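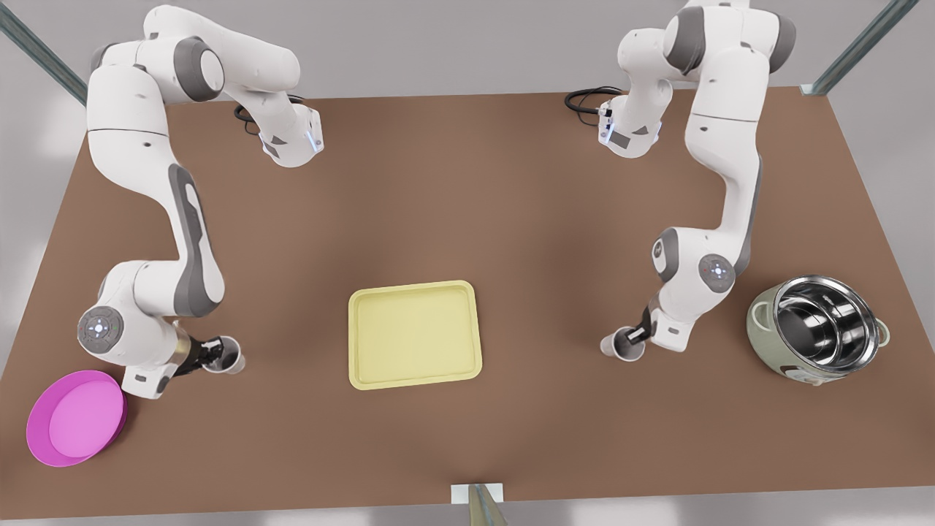
What should an institution settle before it commits money to a two-armed work cell?

The tasks come first, written out one by one, followed by the floor space, the power supply, the yearly service cost and the name of the office that will pay for spare parts. The purchase price can be discussed once those are on paper.

I wrote that question and answer at the top of the planning binder this morning and copy them here, as they will serve as the opening of the October submission. The remainder of this entry records the day's work on the equipment plan for the Larero site.

8:40 a.m. Reviewed the task list for the tableware cell. The list had grown again over the summer and now includes several items that belong to a later phase. I have returned it to the version agreed in spring: cups to a tray, plates to a stack, and cookware moved clear of the working area. Bottles, cutlery and anything with a loose lid have been moved to the second list. The supplier has been told in writing that the quotation is to cover the first list only.

The simulated work continues to be useful for planning. In the present layout each arm holds a small white cup, with a pale yellow tray between them, a pink plate toward one side and a pot toward the other. The plate extends a little past the near edge of the table. I have asked that the written plan state a minimum clear margin on every side of the tabletop, and that the size of the physical table be decided after that margin is agreed. The table was previously to be ordered from the standard catalog, and the order is on hold until the figure is known.

A further point for the specification concerns cabling. The arms are mounted along the far edge, and in the model a coiled black cable lies on the tabletop beside each base. The plan should say where the cables go in the real installation. I have entered a line for under-table routing and two grommets. It is a small sum, but the Yurt installation was charged for this work separately and at short notice, and the same should not occur again.

10:15 a.m. Call with Protow regarding the revised quotation. The following was established and will be confirmed by letter.

The price for the pair of arms is unchanged. The grippers are quoted as a separate line, as we requested. Replacement finger pads are sold in packs of 50, and Protow recommends that one pack be held on site from the first day. I have accepted this and moved the cost from the operating budget to the initial purchase, where it will not be overlooked.

The extended service plan remains a matter of disagreement. Protow wishes it to begin on the date of shipment. Our position is that it should begin on the date of acceptance. At the Yurt site the crates stood unopened for most of a season while the floor was being leveled, and the plan ran down during that time. I do not intend to sign on those terms again.

Training is included for two members of staff. A third place may be bought. I have left this open until the staffing for next year is known.

11:30 a.m. Floor and power. The facilities office has measured the room at 573 square feet, less than the drawing shows. The difference is the storage closet, which the drawing counts and which we may not use. The cell will still fit, with a walkway on three sides. It will not fit together with the second bench, and the second bench has accordingly been removed from this year's request.

The electrical survey found one circuit suitable for the cell. A second is wanted for the compressor, if we proceed with a compressor. I am not yet persuaded that we need one. The first task list can be done with electric grippers, and every item removed from the room is one fewer to inspect, insure and replace. The compressor is therefore shown in the plan as an option, with its own price and its own page.

1:20 p.m. Comparison of the two offers. Naltano sent its figures shortly after noon, later than promised but complete. Its arms are priced lower and its service plan higher, and over five years the two offers come close together. The main differences are as follows.

Naltano holds spare parts in the region. Protow ships from abroad.
Naltano charges for each software seat. Protow does not.
Protow allows 200 hours of support in the first year. Naltano allows 136.
Protow will take back the packing crates.

The last of these may appear minor. It is not minor to the people who had to find room for the crates at Yurt, and I have given it a line in the table.

I have not recommended a supplier in the draft. The board has asked to see both offers set out on equal terms, with the recommendation under separate cover, and that is how it will be done. My own inclination is toward Protow, provided the service date can be corrected. Without that correction I would be inclined to wait.

3:00 p.m. Consumables and test objects. This section had been left blank in every previous draft. Cups, trays and plates for testing cost very little beside the arms, but they must be bought, stored and replaced, and someone must be permitted to order them. I have proposed a small standing fund with a yearly limit, drawn on by the site lead without a separate purchase request. At Yurt each replacement went through the full approval process, and the cell stood idle over a set of dishes on more than one occasion.

I have also asked that the physical test objects be matched in size to the simulated ones wherever this can be done from ordinary stock. The cups are the first concern, as both grippers will handle them. The pot can be chosen later. Its weight should be recorded before purchase and checked against the rated load of a single arm - the supplier's sheet gives that load with the arm close in, and we shall need it at full reach.

4:10 p.m. Schedule. Lead time from either supplier will carry delivery into the next budget year. The finance office advises that the deposit may be charged to this year and the balance to next, so long as the order itself is placed before the books close. I have drawn up the plan on that basis. Should the service date remain unsettled, the deposit should not be paid, and the funds should be requested again in the spring round.

Matters carried over to tomorrow:

Letter to Protow on the service date and the start of the warranty.
Request to Naltano for the price of software seats after the first year.
Table margin, to be returned by the layout group.
Quotation for cable routing and grommets.
Corrected room drawing, without the closet.

The binder was returned to the office cabinet at 5:25 p.m. The draft stands at version six.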